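Cutting a nine-position shape board from foam

Nov 17, 2022

The shape board is cut. It took two evenings and one wasted blank. Notes follow, mostly so I can repeat it when Kirstin Ritchie asks for a second one.
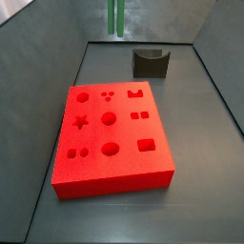

Layout

Three rows of three. I drew the grid first and fitted the shapes to it afterward, which forced a few compromises in size. The oval in the front row is wide, so it got the center column where it has foam on both sides. The rounded square went in the front right corner, and the star in the middle row at left.

Some positions hold more than one opening. The back center has three small round holes in a triangle, the middle right has a pair of squares, and the front left has one square and one round side by side. I count each of these as one position. Blair Yule counts the openings and gets a different total every time we discuss it.

The strip between the paired squares is the weakest part of the design. If you copy the layout, draw that strip first and size the squares to whatever remains.

Material

Red foam, bought as an offcut from Farquharson. The slab is 203 mm on its long side. I wanted it thick for two reasons: a thin board slides when a piece is pressed in, and the recesses need solid material under them. I don't cut through and glue a backing on. I tried that on an earlier board and the backing peeled at one corner within a month.

The color is the same all the way through, so there is no paint to wear off at the edges of the holes. The top has a slight texture. I left it alone.

Templates

All shapes were drawn at full size on card, cut out with a knife, and pinned to the foam. The circles were done with sharpened tube instead, and that is faster by a wide margin. The large circle is 44 mm. The one in the back row was meant to match it, but I used a different tube and have not measured the result.

Cutting order

I worked from the back row to the front so that my hand rested on uncut foam. Outline first with a fresh blade, straight down, then the waste lifted out in layers with a bent blade. Inside corners on the star need two cuts meeting at the point. One continuous cut rounds them over and the piece then binds.

The crown, a wide rectangle with a V dipping into its upper edge, gave the most trouble. The first blank was lost here when the blade wandered and took off one of the points. On the second blank I cut the V before the rest of the rectangle, with the foam around it still supporting the tips.

Fit

Clearance is some 2 mm overall on each piece. Less than that and the foam grips. More and the piece will drop in at an angle and look seated when it isn't. The multi-part positions got the same allowance per opening, but the spacing between openings matters more than the clearance does. The three-hole cluster was marked from a single card template for that reason.

Remaining work

The pieces for the mixed position still need a light sanding. Kirstin wants her board for the Sokcombe playroom in December, with the same grid and a shallower oval. I have one offcut left that should be large enough.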